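Notes for the Prudholm evening talk, August 9, 2021
Why your sourdough tastes like your flour (and mine tastes like Trurnalberg)

Right, hello everyone, get the laptop plugged in, say thank you to Daiane Frota for the invitation and for sorting out the tea. Remember to slow down! Last time I galloped through the whole lot and had to pad out the end with questions about butter.

Start with the story of the first loaf. I'd come back from a walking week in the Sauerland with a bag of rye flour squashed in my rucksack, no recipe, and an oven that only really did hot or off. The loaf came out like a doorstop. I ate it anyway, with a lot of cheese, and it had this sour, almost malty taste that I've been chasing ever since.

Then flour. Most of us grab whatever's on the shelf and blame the starter when things go wrong. Wholemeal drinks far more water than white, and rye drinks more again and goes sticky on you. My everyday loaf is 700 grams of flour altogether, mostly strong white with a good scoop of rye. (Someone always asks, so say it twice and let them write it down.)

Pass round the two jars at this point. Lids loose, please, or we'll have a mess.
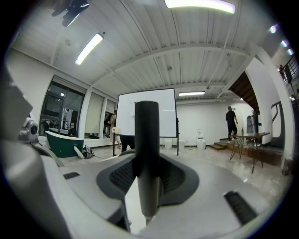
So, feeding. I keep mine in the fridge and feed it once a week, and the night before I bake it gets a proper meal of equal weights flour and water. If there's a greyish liquid on top, pour it off or stir it in, I do whichever I can be bothered with. Pink or orange streaks are another matter, bin the lot and scrub the jar.

Mention the name. Mine is called Zolora, my niece chose it, and yes, I do talk to it. Pause for laugh, move on if there isn't one.

Timing next, and this is where people get cross with me. I can't tell you how many hours your dough needs! A kitchen in May and a kitchen in January are two different countries. Look at the dough. You want it puffy and a bit wobbly when you nudge the bowl, with bubbles at the sides. Mine took 7 hours one warm night and I nearly slept through it.

Baking: heavy pot, lid on for the first half, lid off to colour it. Go darker than you think. Let it cool before you cut it (I never manage this, own up).

If there's time, tell them about the Trurnalberg bakery, the woman behind the counter who sold me the heel of a loaf and wouldn't say what was in it. Caraway, I'm nearly sure. If there isn't time, skip straight to tasting.

Bread knife is in the blue bag. Salted butter on the left, unsalted on the right. Starter pots to take home are by the door, one each, and remind them to feed it tomorrow.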